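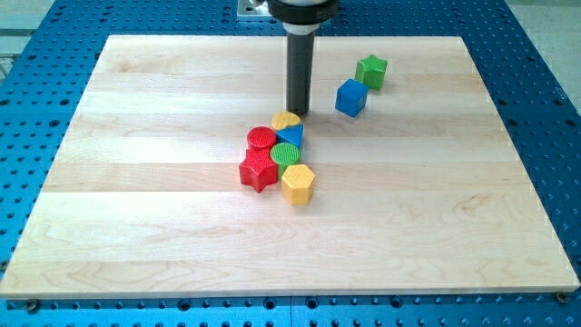
Can a machine do the chores yet?

Some of them, in some rooms, if the objects are known ahead of time and a person is close enough to help.

That is the short version of what an engineer at Zernik told us when we asked how near robots are to clearing a kitchen counter or filling a store shelf. The company builds control software for robot arms and tests it on toy blocks before anything else.

"People see blocks and think it's a game," the engineer said. "But a star and a cylinder don't want to be pushed the same way. The star catches on its neighbor and turns. If you can't deal with that, you can't deal with a drawer of spoons."

Much of the work is pushing. An arm with a plain rod for a tool can slide a blue cube up to a green star, or pull one shape out of a crowd of others, without ever closing a grip on it. The engineer said this is closer to housework than it sounds. "Watch yourself wipe down a counter. You shove things over with the side of your hand. You don't pick up each one."

Zernik ran 1,873 block trials before moving to a pilot with Platis, a chain of hardware stores. There the job was to straighten boxes on a low shelf after closing. It went well on two kinds of packaging and badly on a third, a soft bag that sagged when touched. A clerk finished those by hand – it took her three minutes.

"That's where we are," the engineer said. "Hard shapes, flat surface, good light. Take away any of those and the numbers drop."

Homes are further off. A trial with Kaneko, which makes kitchen fittings, was cut back after the arm kept stopping in front of glassware. Milow, a cleaning firm, asked for a quote on laundry folding and was told to wait.

Would the engineer buy one for home use? "No. I have kids. The floor is different every hour."

The next store test is planned for October, with the bags included this time. The team also wants the arm to take spoken requests, such as moving the yellow heart away from the blue triangle, and to accept a correction halfway through.

"I'd like it to be boring," the engineer said. "A dishwasher is boring. We aren't there."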